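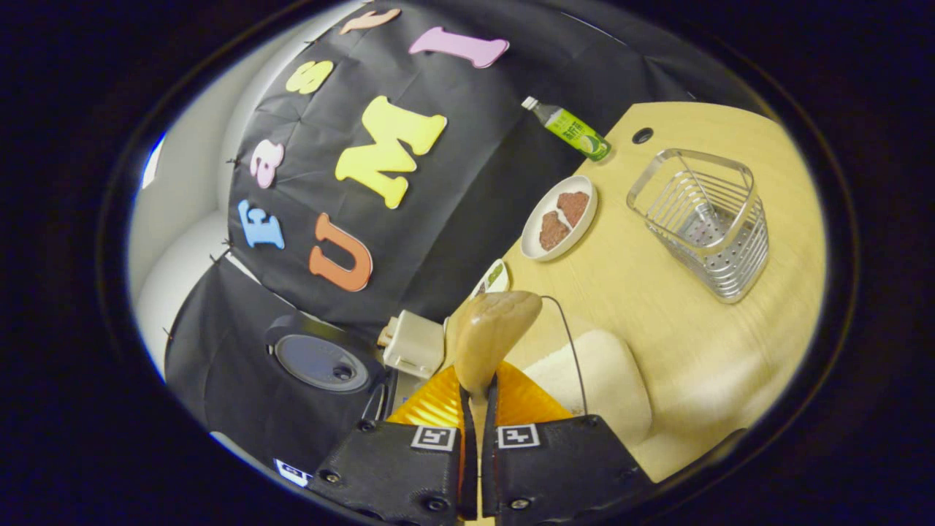
3.2 Table setting and materials

All sessions took place at the same desk, a light wooden tabletop set beside a white wall. Black cloth was hung as a backdrop to keep the background plain, and foam letters in several colors were attached to it. The letters stayed up through both rounds of the study.

Figure 2. Desk with the backdrop, a green plastic bottle lying on its side, and a white oval plate holding two pieces of meat.

Participants were asked to set the table for one person, starting from an untidy layout. The task had two steps: stand the bottle upright, then move the plate to the place where they would sit down to eat. We gave no model layout. Pilot work by Mizuno and Poojary in November had shown that people copy a model closely when they are given one, and we wanted to see their own habits.

Thirteen participants completed the task. Each did it three times, with the bottle and plate put back between trials. Final positions were marked on a paper plan of the desk by Sauerland and checked against the plan by Wunderlich. Trials in which the bottle rolled off the desk were repeated and are not included in the results.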